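Textile Care, Unit 4: Fabric, Water and Dirt

Okay, so last time we did fibers, and I promised we'd get to what water does to them. Cotton drinks it up and swells. Polyester mostly ignores it, which is why your gym shirt dries on the hook overnight and your jeans are still clammy at breakfast!

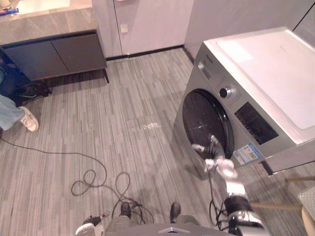
Then there's soap. One end of the molecule likes water, the other end likes grease, and between them they drag the grease off the cloth. I love this bit (sorry, I get carried away). Hard water spoils the fun by tying up the soap, and if you live out in Lorkley you've seen the gray scum in your sink.

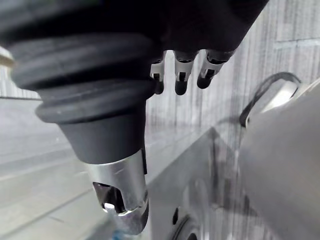 So does hotter water always clean better? Only up to a point: grease loosens with heat, but egg and blood set into the fibers, so start those cold.

Dark dyes are the other thing. They let go a little at every wash, mostly from rubbing, so turn black things inside out and keep the load small. My old Valtonen sweater went from black to a sad brown in one winter and I'm still cross about it.
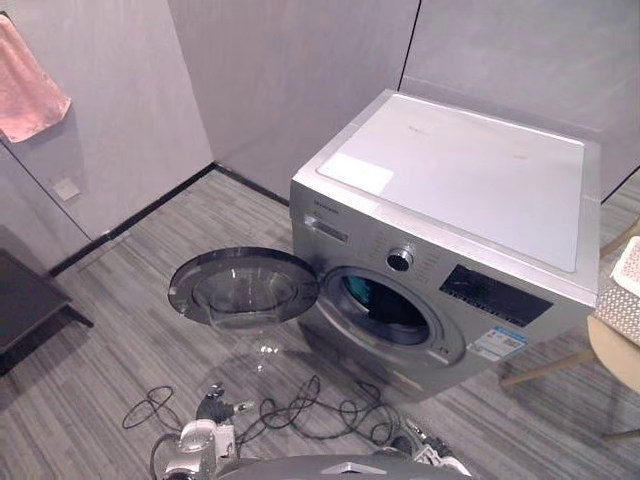 Güven Karabulut wrote to me after the February class that vinegar never fixed the color in any of his shirts, and he'd like his evening back. Fair enough! Modern dyes don't care about vinegar. Skip it.

For next time, read pages 21 to 43 and bring one care label you can't make sense of.

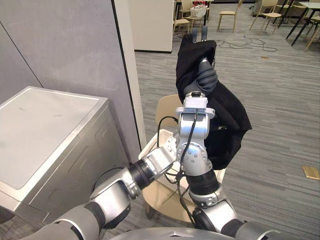
Words to know

Surfactant: the soap molecule with two ends.
Crocking: dye rubbing off onto something else.
Hand: how a fabric feels when you touch it.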